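What I learned from one year of coffee at home

6 Mar 2021
by the author of Small Kitchen Notes

I moved to Herivville last July, and since then I drink almost all my coffee in my own kitchen. 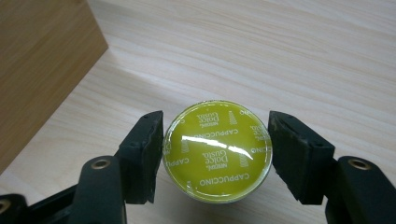
The price of a habit

Before the move I worked near Fontana square, and I bought a coffee there every morning and sometimes again after lunch. I never thought of it as an expense. It was small money, and small money is easy to forget. Then one evening I sat down with my bank papers and put all the café payments in one column. I did not like the result, so I closed the computer and made a tea.

My new rule is simple. I have 29 dollars a month for coffee, and this must include the milk. If it is finished before the end of the month, I drink tea until the next one. It happened to me 2 times, both in winter.

What I miss

The coffee at home is good enough for me. A cappuccino from a capsule is not the same as the one from the café, but at seven in the morning I am not a difficult customer. What I miss more is the walk. At Fontana I had eight minutes from the bus to the counter, and in these minutes I was already a little bit awake and a little bit in a good mood.

So now I walk first. I go down to Flirbridge, look at the river, and come back by the road behind the bakery. When it rains I go only to the corner and back. My neighbor thinks I have a dog that she has never seen.

About the saved money

I put the difference in a jar, and later in a savings account with the name "Turnent", because this is the town where I want to spend a week when traveling is easy again. There is an old railway hotel with a garden, and I would like to have my breakfast outside and let other people make the coffee.

I am still far from the price of the room. In spring I will look again at the numbers and maybe make the monthly budget a little smaller, but the milk stays.

14 shares
8 comments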